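Equipment Planning Meeting, Gutenham Workshop
Minutes, Wednesday session

Present: Armelle Millet (chair), Stoltitz, Jiang, and most of the handling group. Two people joined by phone and dropped off before item 5.
Minutes taken by the handling group, corrections to the shared folder please.

1. Last meeting's minutes

Accepted with one fix. The line about the second charger should read "ordered," since it had been ordered the same morning. Jiang asked that part numbers go in the parts sheet from now on and stay out of the minutes. Agreed.

2. Where the budget stands

Armelle went through the sheet line by line. The big news is that 91 percent of the equipment money for the first half has been spent, and everyone was pleased with what it bought! The hand-held grippers have been used more than any other thing we have ever ordered, the shelving is up, and the storage drives that caused so much arguing in the spring are already earning their keep.

What remains has to cover replacement finger pads, cables, and the small stuff that always gets eaten up. Armelle wants small purchases grouped into one order a month. There was some grumbling about waiting for cable ties. She said cable ties can come out of the supplies line, which made everybody happy.

Stoltitz asked whether unspent money rolls over to the second half. It does, but only if it is tied to a named purchase before the end of July. Armelle will tie it to the arm (see item 4).

3. More hand-held grippers

Long and very lively item. We currently share what we have, and sessions get bumped when a unit is out for cleaning or a new set of pads. The proposal on the table was to bring the total up to 7.

In favor: training goes faster when two people can work side by side, and new people pick up the feel of the tool in a morning. Jiang said the kitchen tasks in particular (mugs, spoons, pouring, wiping) have come along so well that she would like to run them every day of the week, and right now there aren't enough grippers to go around.

Against: more units means more upkeep. Each one needs its pads checked, its labels kept readable, and its calibration redone after a drop. Stoltitz does most of that at the moment and would like it shared out before anything else is bought. General agreement that this is fair.

There was a side discussion on pads. The rubber ones grip glazed cups nicely but pick up dust. Brelex has offered a softer pad in two thicknesses and will send a sample set for the cost of shipping. We will try the samples on ceramic and on wooden handles first, then on metal, and write down which ones slip. No pads to be bought in bulk until that's done.

Decision: go up to 7 units, bought in two batches. The first batch goes in as soon as the upkeep rota is posted. Second batch after we have lived with the first for a while.

Action: Stoltitz to write the upkeep rota. Jiang to ask Brelex for the sample pads.

4. The bench arm

The one everyone came for. We have talked about a fixed arm for so long that it was a treat to have real quotes to look at. Armelle received two. The Brelex quote is lower and includes a stand. The other is higher, with a longer reach and a better service plan, but the lead time would push us past the end of the year.

Points raised:

Reach. The shorter arm covers a normal tabletop. It won't get to a shelf behind the table, so any shelf tasks would stay with the hand-held tools. Most people felt that was fine for a first arm.

Fingers. We want the arm to take the same finger shape as the hand-held units, so that what we learn with one carries across to the other. Brelex says an adapter plate will do it. Jiang wants a drawing before she believes them, and offered to check it herself the day it arrives.

Power. The arm should have its own circuit. Armelle will get the electrician's opinion before the order is signed. If new wiring is needed, it has to be paid from the building line and that takes longer.

Spares. One spare wrist cable in the first order, no argument.

Decision: go with Brelex, subject to the adapter drawing and the electrician. Big smiles all around.

Action: Armelle to ask Brelex to hold the price until both answers are in.

5. Floor plan

We need to know where the arm goes before it shows up on a pallet. The present layout grew up by itself, with desks, monitors and shelving sharing the floor with the task table, and the hand-held work fits into it very well. A fixed arm needs a marked area of its own.

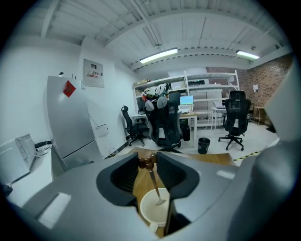 Stoltitz said the table matters more than the floor: if the arm gets bolted to anything that wobbles, we will spend the whole autumn chasing errors that are really just the table, so the stand should be tested with a full load before we so much as mark out a spot. Jiang agreed and added that the hand-held sessions must keep a table of their own, with room to walk all the way around it.

After some sketching on the back of the agenda, we have a plan A and a plan B. Plan A puts the arm by the brick wall. Plan B moves the shelving and uses the middle of the room. Plan A is the favorite because the shelving can stay where it is, but it depends on where the electrician is willing to bring power.

More hazard tape to be bought either way. It can go on this month's grouped order.

Action: Jiang to draw both plans to scale, with chair space included this time.

6. Task props

Quick one. The prop list for the next round is mugs, bowls, wooden-handled spoons, and a few awkward lids. Armelle approved buying doubles of anything breakable. Jiang would love a wider mix of mug handles and will look in the thrift store in Gutenham before we pay full price. Receipts to Armelle, please, even the tiny ones.

7. Any other business

The loan form for taking a gripper out of the building is too long and people skip half of it. Stoltitz will cut it to one page.

A request for a second label printer was put off until the arm is paid for.

Next meeting: same room, same time, once the electrician has been. Armelle will send the notice and the updated budget sheet together.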